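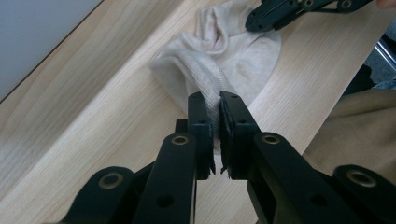 Jendis Everyday Crew Sock, Cream

Some socks are bought for a hike or a wedding, and some are bought because the drawer is getting thin and it's February and the kitchen floor is cold. The Everyday Crew is the second kind. It's the sock we've been making the longest at Jendis, and it's the one we would hate to stop making, because so many of you write in to say you've worn through a set and would like the very same thing again, please, with no improvements. We have tried to listen (mostly!).

It is a soft knit sock in a warm cream, with a ribbed cuff that sits a few inches above the ankle bone and folds down nicely if you like a shorter look. The yarn is a cotton blend with a little nylon for strength and a very small amount of elastane in the cuff. The surface has a light fuzz to it from the first day, and we leave it that way on purpose. Smooth socks look sharper in the package, but we find this one feels friendlier on a bare foot first thing in the morning, and it slides around less inside a shoe.

About the color

Cream is our undyed shade, so you are seeing the yarn more or less as it comes off the cone. Batches differ a little. One order may be closer to oatmeal and the next closer to milk, and we match the two socks in a pair before they're banded together, but we can't promise that a pair you buy in the fall will be a perfect twin to one you bought in the spring. If that bothers you, order enough to fill the drawer in one go. It also comes in Dorkthorpe Gray, which is a soft mid-gray with the same knit and the same cuff, named after the mill building where the first ones were made.

Fit and feel

The heel is turned, so there's a proper pocket for your own heel and you won't find it creeping up the back of your leg by lunchtime. The toe seam is linked flat. It isn't invisible, and if you are very sensitive to seams you may still notice it for the first hour or so, but most people forget it's there. Thickness is what we'd call medium: fine for sneakers, loafers with some room in them, and house slippers, and a bit snug in a narrow dress shoe.

We knit the cuff looser than most. It will stay put through an ordinary day of walking and sitting and getting up again, but it won't leave deep rings around your calf. If you want a sock that grips hard for running, please look at our Monent Sport instead - it's a lovely sock and it does that job much better.

Sizes

Small fits women's shoe 5 to 7.
Medium fits women's 8 to 10, men's 7 to 9.
Large fits men's 10 to 12.
Between sizes, we suggest the smaller one. The knit gives quite a bit, and a sock that's too big will bunch under the arch, which is a small misery all day long.

How it's knitted

Every pair is knitted on a 162-needle machine, which gives a fabric that is dense enough to last but open enough to breathe. We run them in batches of 2,000 pairs, and when a size sells out it can be a few weeks before the next batch comes through. There's a box for your email under the size menu if you'd like us to let you know.

The heel and toe have an extra strand of nylon running through them. You can feel it if you turn the sock inside out, as a slightly firmer patch, and it softens up after the first few washes.

Washing

Warm wash, inside out, with whatever else is going in that day. Tumble dry on low, or hang them by the toe so the cuff doesn't stretch. Skip the bleach, which yellows the nylon, and go easy on the fabric softener - it makes the fuzz mat down and the socks don't soak up moisture as well afterward.

Do expect some shrinkage in the first wash. We knit them a touch long to allow for it, so don't be alarmed if they look generous when you take off the paper band.

A word on storing them, as we get asked more often than you'd think. Rolling one cuff over the whole pair into a tight ball is quick, and we all grew up doing it, but over time it does tire out the ribbing on whichever sock is on the outside. Lay the two together, fold them once at the ankle, and fold again. They'll stand up in a row in the drawer and you can see what you have. If you prefer a ball anyway, keep it loose and swap which sock goes outside.

The Dantas basket, if you need one, holds 7 pairs folded this way and fits in a standard dresser drawer. It's sold separately and you'll find it with the other storage things.

Price and packs

Single pair, or a pack of four for $44. Packs can be mixed between cream and gray, though not between sizes. Just choose "mixed" and leave us a note with how many of each you'd like.

Returns

Try them on at home, indoors, over clean feet. Pairs that haven't been worn outside or washed can come back to us in the paper band for a refund or a different size. If a seam opens or a heel goes through sooner than it should, send us a quick photo and tell us when you bought them, and we'll put a new pair in the mail. You don't need to return the old one. It makes a very good duster.

Small is low at the moment. Medium and Large are in stock in both colors.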